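The Vuduscombe open day promised "grippers that never drop anything." I got there in March with some doubts, and by the second demo the left gripper had stopped closing.
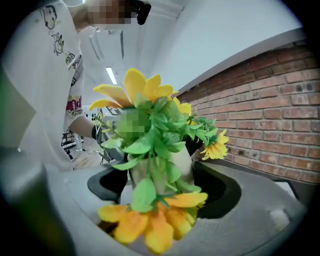
*Sumeya Gidey*

The guide blamed a sensor fault - the third excuse I heard that afternoon. Yellow artificial flowers are a kind test anyway. 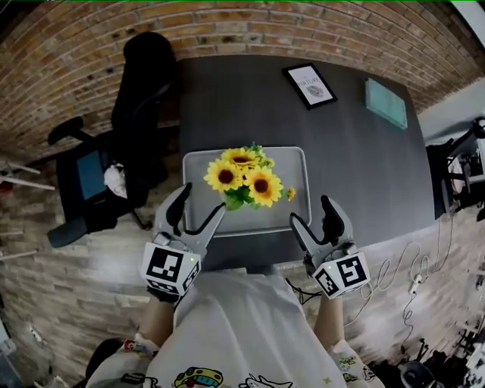 I asked for the fault log and got a leaflet claiming 1000 clean runs. Where the other 89 went, the guide couldn't say.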